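Home | Syllabus | Handouts | Readings | Contact
Last updated: August
Reading time: 2 min

Handout 8: Who pays for grid upgrades?

A distribution utility recovers the cost of new lines and transformers through rates. The split between the fixed charge and the per-kWh charge decides which households carry the cost. A higher fixed charge shifts it toward low users - often renters in small units.

Working case: the Fenley feeder serves 221 residential accounts. Of these, 106 are on the discounted rate. The utility, Cavalcanti Electric, proposes to add $8 a month to every bill to pay for the upgrade.
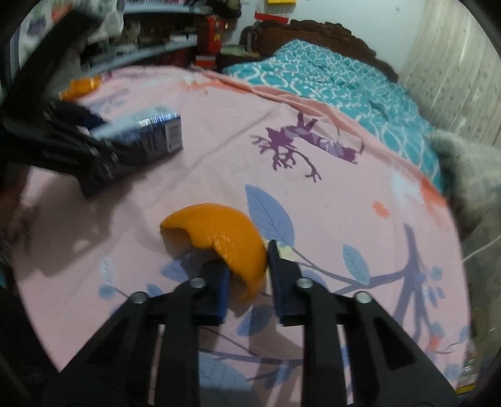

Orange peel on printed cloth.

Points to check in the filing:

- Is the discount applied before or after the fixed charge? Under the Momis tariff it is applied before, so the new charge is paid in full.
- Who can use the added capacity? Rooftop solar needs roof rights. Tenants have none.
- What is the recovery period? Cavalcanti asks for 20 years. The panels in the Dravix shared solar plan have a longer life than that, but the contracts are shorter.

Shared solar gives bill credits without a roof. Credits usually offset energy only - the fixed charge stays. 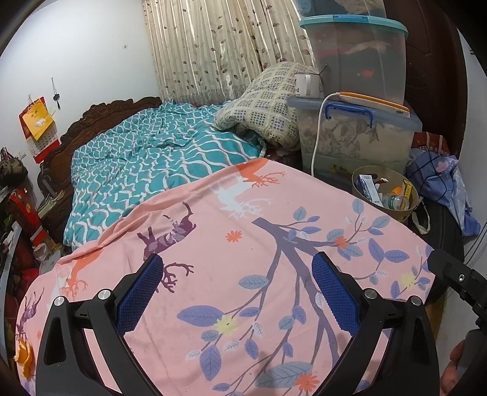
One written comment on the filing objected that a flat charge at least stays the same in a hot month, when a per-kWh charge would hit homes with old air conditioners hardest. Test this claim against the load data before accepting or rejecting it.

For next class: redo the bill table with the $8 moved to the per-kWh charge. Keep total revenue constant.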